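Sorting Cell Budget – Gallery Page

Quick page, more notes than gallery at this point. People keep asking what we're spending on and what the next round is for, so it's all going in one place. Mostly written on a lunch break. Will tidy later, maybe.

Background for anyone new: we're the small returns bench at Plunmont. Soft goods, toys, odds and ends that come back in mixed boxes. Want an arm picking items off a belt and putting them in the right tote. Budget gets decided in June. Hyun-seo Cha is keeping the spreadsheet, go to her for the real numbers, not me.

WHAT WE'RE ASKING FOR

Fingers. Top of the list. The Ikdale quote is for a set of 22 fingertip pads, two hardnesses. Pads are a consumable – budget them like gloves or tape, not like equipment. We put them under equipment last year and then had to beg for more by spring.

Wrist camera spare. One. If it goes down we stop, simple as that. Lead time on the quote is 18 working days and I don't want to find out what that feels like.

Cable management. Boring but please don't cut this line again. Clips, sleeving, a couple of strain reliefs. Cheap.

Belt side rails. Skiruteo sells them in cut lengths, Sauerland only does full lengths and you cut your own. Sauerland is cheaper per foot but then you need someone with a saw and an afternoon. Hyun-seo says count the afternoon. Fair.

Test items. Yes this is a real budget line. Boxes and bottles we have plenty of. Soft stuff is where the picks get hard, it squashes and rolls and every one sits a different way, so we need a proper spread of it and not just whatever was in the bin. 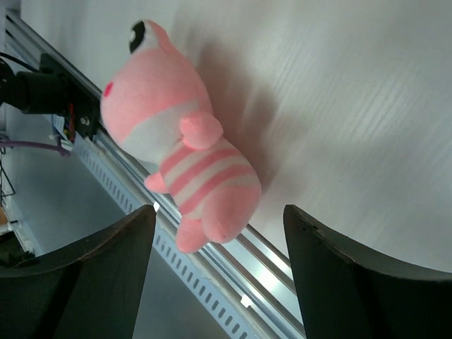 Plush, striped body, down at the rail. Pink and white.

Asking for 700 dollars on that line, which covers plush, pouches, folded clothing and some clear bags. Somebody upstairs will say we can use returns for free. We can, for a while. But returns get processed and leave, and then you can't run the same item again in a month to see if the new pads are any better. Need a fixed set, labelled, in a tub with a lid.

WHAT WE'RE NOT ASKING FOR (YET)

Second arm. Looked at it. Floor space is fine, power is not, needs a new circuit and that's a building cost which comes out of a diffrent pot. Next year.

Suction tool. Had a demo from Ikdale. Good on flat boxes, poor on anything furry. We'd want both tools and a changer, and the changer costs more than the tool. Parked.

Fancy lighting. Shadows are a nuisance on pale surfaces but try a cheap diffuser first.

STUFF WE GOT WRONG LAST TIME

– No line for shipping. Came to more than the clips and the sleeving together.
– Forgot training hours. We now have 7 people who need to know how to clear a jam and restart, and that's time off the bench for every one of them.
– Bought one size of finger. See above.
– Took the service plan without reading what it left out. Wear parts, is what it left out.

If you're planning something similar at another site, my advice is get the wear parts priced before you sign for the arm. Ask for a year's worth in writing. Sauerland sent theirs same day, Skiruteo took a bit of chasing, both fine in the end.

STILL OPEN

Rent or buy for the trial belt. Rental is month to month and includes pick up, buying is cheaper if we keep it past the winter. Leaning buy.

Who owns the spares shelf. Needs a name on it before the order goes in.

Tote labels – printed or handwritten. Don't laugh, we lost a morning to this one.

Comments to Hyun-seo before she locks the sheet at 4 pm on the last day of the month. After that its a change request and you know how long those take.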